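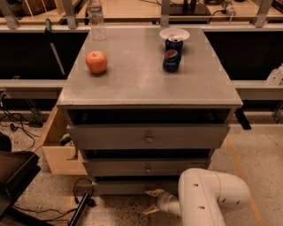 Will I still be allowed to open the drawers myself, one reader's comment on the last revision asked, or does everything have to go through the arm now? You can open them yourself whenever the station is in Hold. While the station is in Run, the drawers belong to the arm and you keep your hands off them. The rest of this section covers how to get from one state to the other and what changes in the daily routine.

Support > Rarnance > Drawer Station > Set-up Guide > Section 5
Filed under: Working with the arm, Shared areas

5. Setting up a shared drawer cabinet

This section applies to Drulell sites where the Rarnance arm opens and closes a drawer cabinet that staff also use. Read Section 2 first if the arm has not yet been commissioned.

5.1 What changes for staff

Before the arm is put into service, whoever needs an item opens a drawer, takes it, and closes the drawer again. With the arm in service, items are requested at the Fawzy panel and the arm does the opening and closing. Staff still load the drawers, clear the top of the cabinet, and decide what goes where.

At Saltedau, the job of restocking moved from the end of the shift to the start. Expect something similar. The arm works from the drawer list, and a list that was right yesterday afternoon may be wrong by morning if people have been putting things back by hand overnight.

No one should be asked to restock and answer panel requests at the same time. Put the two jobs on separate lines of the rota.

5.2 Preparing the cabinet

1. Put the station in Hold. Wait for the steady amber light on the panel.
2. Open each drawer by its knob and push it fully home. Any drawer that sticks must be fixed or marked Out of Use on the panel.
3. Check that the knobs are tight. A loose knob turns in the gripper and the arm will stop with a grip fault.
4. Clear the floor in front of the bottom drawer. The arm reaches low here and the elbow swings wider than most people expect.
5. Move loose cables out of the reach area and secure them.
6. Close every drawer, including any that has crept open slightly.

Note: A drawer left slightly open is not a fault in itself. The arm will try to close it before starting a request, and this adds 8 seconds to the first cycle.

5.3 Items on top of the cabinet

The top can be used as a put-down surface. A canned drink, a water bottle, a piece of fruit or a small plate can stay there while the arm works on the drawers, provided the "Top in use" setting is on. With the setting off, the arm treats the top as clear and may pass low across it.

1. On the Fawzy panel, open Cabinet, then Surfaces.
2. Turn on "Top in use."
3. Set the clearance to 6 inches above the tallest item you normally put there.
4. Press Save. The arm makes one slow pass to confirm the new height.

CAUTION: Do not put open cups on the top. Closing a drawer shakes the cabinet, and a spill can run down into the opening under the top.

Do not rest items against the drawer fronts or hang anything from the knobs. Bags are the usual offender.

5.4 Teaching the drawers

Each drawer has to be taught once, and again whenever the cabinet is moved. Start at the bottom. The bottom drawer has the tightest approach, and if the arm cannot reach it the cabinet will need to be shifted anyway.

1. Put the station in Teach.
2. Guide the arm by the grip on the forearm until the fingers are open on either side of the knob. Keep your own fingers away from the gripper.
3. Press Mark on the panel.
4. Press Close Grip. Check that the fingers meet the knob squarely.
5. Draw the arm back slowly until the drawer is as far open as you want it, then press Mark again.
6. Push the drawer home with the arm and press Save.
7. Repeat for the remaining drawers.
8. Run each drawer twice at slow speed before you switch to Run.

CAUTION: Teaching is a job for one person. A second person may stand at the panel but must not reach into the cabinet area until the light shows amber.

Note: If a neighboring shelf or bench is inside the reach area, add it under Surfaces as a fixed object. Long-handled tools leaning near the cabinet should be hung up elsewhere. They slide, and the arm does not know they have moved.

5.5 Taking something out yourself

1. Press Hold. The arm finishes its current movement and stops.
2. Wait for the amber light. Do not reach past the arm while it is still moving.
3. Open the drawer, take the item, close the drawer.
4. Enter the item on the panel under Taken by Hand.
5. Press Run and step back behind the floor line.

Skipping step 4 is the most common cause of failed requests. The arm opens the drawer, finds nothing, and reports Item Missing. Clear the message, correct the list, and send the request again.

If the arm has stopped with a drawer in its grip, do not pull the drawer free. Press Release on the panel and let the fingers open first. When Release has no effect, switch off at the base and follow the manual release procedure in Section 6.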